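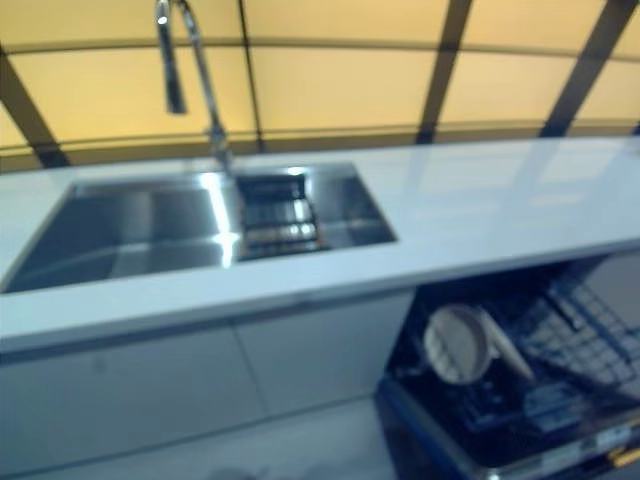
Skurkgate workshop notebook, April. Kitchen bay, sink and dishwasher run.

Entry opened at 2:00 p.m. following completion of the plumbing connections. The purpose of this session was to review the wash area before the bay is released to the Unine group for general use.

Sink. Stainless steel, brushed finish, set into the white countertop. The drying rack remains in the right side of the basin for the present. It sits slightly below counter level, and colleagues should confirm that larger pans clear it before the layout is signed off. The Lockwood order sheet lists the rack as a separate item, reference 542. Please use that reference for any replacement.

Faucet. Chrome gooseneck with pull-down spray head. The supply was opened in full and left for 5 minutes. The joints under the sink are to be inspected again tomorrow morning with a dry paper towel.

Dishwasher. Located to the right of the sink. Clearance with the door down is acceptable for one person standing at the basin; two persons will need to agree on who moves first. The upper rack is to be loaded with cups and small bowls only until the revised loading sheet arrives from Zerasholm.

Countertop. The glossy surface reflects the present lighting strongly. Wipe down after each session and do not use abrasive pads.

Cabinet. Doors are handleless. Faint mark on the left door front, origin not recorded. Try mild soap first and enter the result below.

Outstanding: hose clamp, spare filter, revised loading sheet. Budget remaining for the bay is 2,000, shared with the pantry shelving.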